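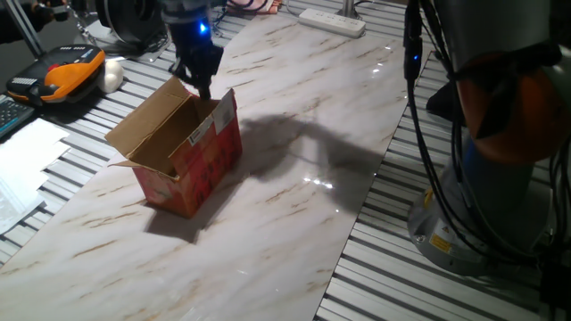
Attachment 1: carton standing open on the marble-pattern top, flaps folded outward.

Ticket: Flaps on small red carton will not stay closed after repacking
Product: Pendomero small carton, red print
Opened by: Adanech Assefa
Date: 27 December 2022
Status: Resolved, one item carried over

Problem as reported
Cartons from the October delivery are opened at the packing surface, filled and closed again without tape. The top flaps lift within a few minutes. The left flap is the worst and returns to an upward angle even when tucked under its neighbor. Contents are light and sit below the rim, so overfilling is ruled out.

Expected
Flaps lie flat long enough for the carton to be moved to the shelf and taped there.

Checks

1. Crease lines. Compared 5 cartons from the October delivery with 2 left over from the previous one. On the older cartons the crease is pressed deep on the plain brown inner side. On the October cartons it is shallow, and the board bends slightly above the line. The flap then springs back.

2. Folding order. Tried short flaps first, then long flaps first. Short first is better but does not cure it.

3. Squareness. A carton left standing open with nothing in it leans out of square. Measured corner to corner across the opening, the difference was 4 mm on the worst one. Pushing the corners in by hand before closing brings it back.

4. Surface. The glossy top was suspected because the carton slides when the flaps are pressed. Put a rubber mat under it and repeated the test. The sliding stopped, the flaps still lifted. Not the cause, but the mat makes closing easier and can stay.

5. Label. The white label is on the front face, near the upper right end. It does not cross the crease, so it can be left where it is.

Cause
Shallow creasing on the October cartons.

Workaround
Before filling, fold each flap fully outward against the side wall, run a ruler along the crease, then fold it inward once. Square the corners. Fill. Close short flaps first. Tested on 40 cartons; all stayed down until taped.

Do not score the crease with a knife. One carton was tried that way and the flap tore at the corner – discarded.

Carried over
Prurkine, as supplier, has been asked whether the next delivery will be creased to the old depth. No reply yet. Adanech to add the ruler step to the packing sheet and remove it if the new cartons pass check 1.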